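Grosport Council Election Returns

Precinct-level results for the Grosport municipal election held in September. Version 2.

Contents

returns.csv — 3,411 rows, one per candidate per precinct
precincts.csv — 80 precincts with registered voter totals
turnout.csv — in-person and mail ballots by precinct

Fields in returns.csv: precinct_id, ward, party, candidate_id, votes, source_page. Votes are integers. An empty value means the figure was illegible in the printed return; zero means zero.

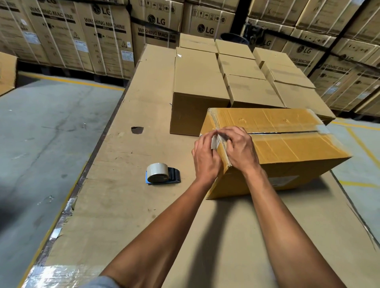 Taping a closed cardboard box.

Known issues

Moya ward reports mail ballots as a single total of 932. These are not split by precinct and carry precinct_id 0. Lastier ward was recounted; only the recount is included. Party names follow the ballot — no merging of joint lists was done.

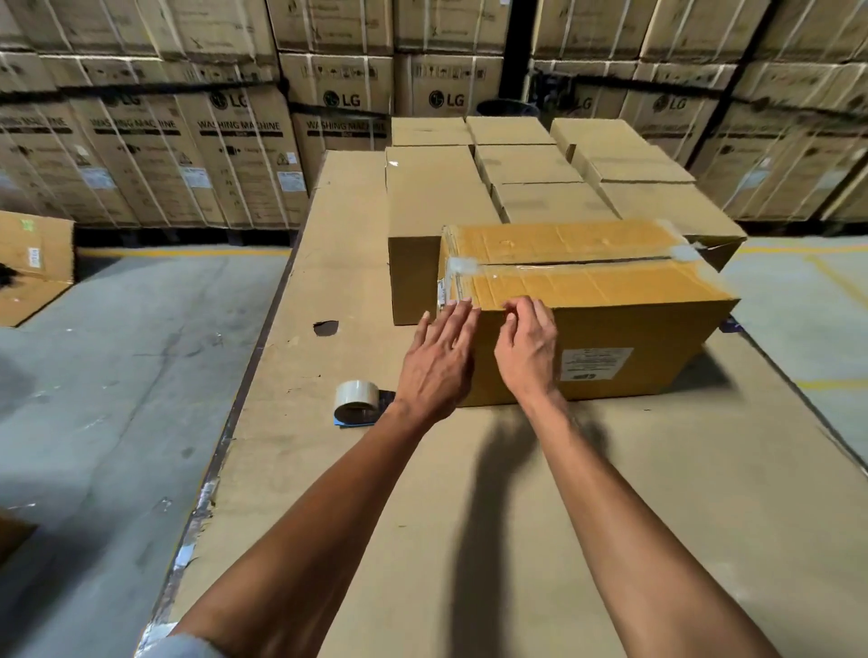
Photo: Grundier Data Desk

License

CC BY 4.0. Cite as Grundier Data Desk, Grosport Council Election Returns, v2.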